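Cantero Tenants' Laundry Watch Questions Novex Claims on "Half-Load" Washing

CANTERO, October. Cantero Tenants' Laundry Watch today published its response to the shared laundry plan put forward by building manager Novex. The group is not convinced, and it is asking residents to hold off signing the new laundry agreement until the numbers behind it have been shown.
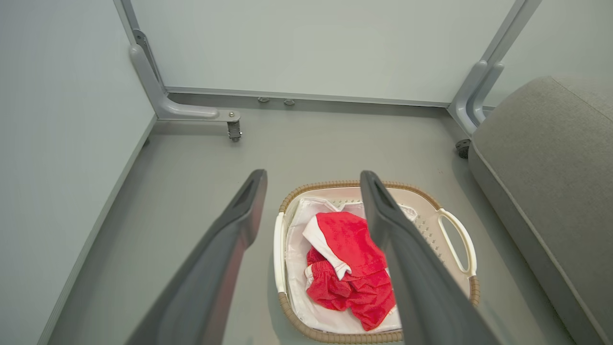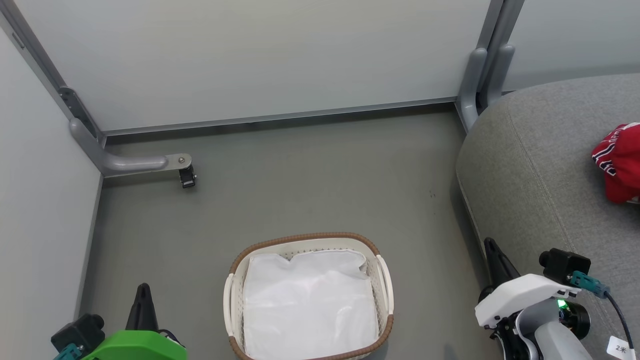

Novex wants to take out the washers and dryers on each floor and send everyone to one central laundry room run by its contractor, Vavis. The company says the change will cut water use, lower bills and free up space. It says so on a glossy four-page leaflet that was pushed under 406 apartment doors. The leaflet has a drop of water with a smile on it. It does not have a price list.

Laundry Watch has read the leaflet, the draft agreement and the longer report it was given after asking three times. These are its main concerns.

The savings figure. Novex says the average household will save 93 dollars a year. The report gets there by assuming that every household now runs half-empty machines and will stop doing so once it has to carry its wash downstairs. No survey of residents is attached. Families with small children, who already fill the drum every time, would save nothing under the company's own method, and the report admits as much in a footnote on its second-to-last page.

The price per load. Vavis would set it. The draft agreement allows the price to be "reviewed as needed," with no upper limit and no notice period. Laundry Watch asked what would count as a need and was told that this would be decided when it came up.

The number of machines. The leaflet promises "plenty of capacity." The report does not say how many washers will be installed. It does say the room is designed for 400 loads a week. With 406 apartments in the building, that is less than one load per household per week. Anyone who has shared an apartment with a teenager, a dog or a person who works in a kitchen can judge whether that is plenty.

The booking app. Residents would reserve machines through an app called Skandach. Paper sign-up would not be offered. Laundry Watch has tried the test version. It allowed a booking for 2 a.m. and then sent a reminder at 3. It also asks for access to the user's contacts, for reasons the privacy page does not go into.

The deposit. Each household would pay a refundable deposit of 600 dollars against damage to the machines. The draft does not say who decides what counts as damage, how long a refund would take or whether interest is paid. For many tenants this wipes out more than six years of the promised savings before the first sock is washed.

Laundry Watch accepts that the present setup has problems. The dryers on the upper floors run too hot, the lint traps go weeks without cleaning and two of the washers have been out of order since spring. Fixing them was already part of the service charge. The group would like to know what happened to that money before residents are asked for more.

It also doubts the claim that the current machines are "at the end of their natural life." The maintenance log supplied by Novex stops last year. A machine that is never serviced will break down, and a log that is never filled in will not show why.

Laundry Watch is asking Novex to do the following before any agreement goes out for signature:

Publish the full water and power readings for the existing machines.
State the number of washers and dryers planned.
Put a fixed price per load in writing for at least two years.
Drop the deposit or explain how it was worked out.
Offer a way to book that does not need a phone.

Until then, the group's advice is simple. Residents are under no duty to sign, and the present lease, which includes use of a laundry machine on the same floor, remains in force. Anyone told otherwise at the front desk is asked to get it in writing and pass on a copy.

An open meeting will be held on Saturday at 10:30 a.m. in the ground-floor lobby. Novex and Vavis have both been invited. Neither had replied when this release was sent out.

Media contact: Cantero Tenants' Laundry Watch, care of the ground-floor mailroom, Cantero.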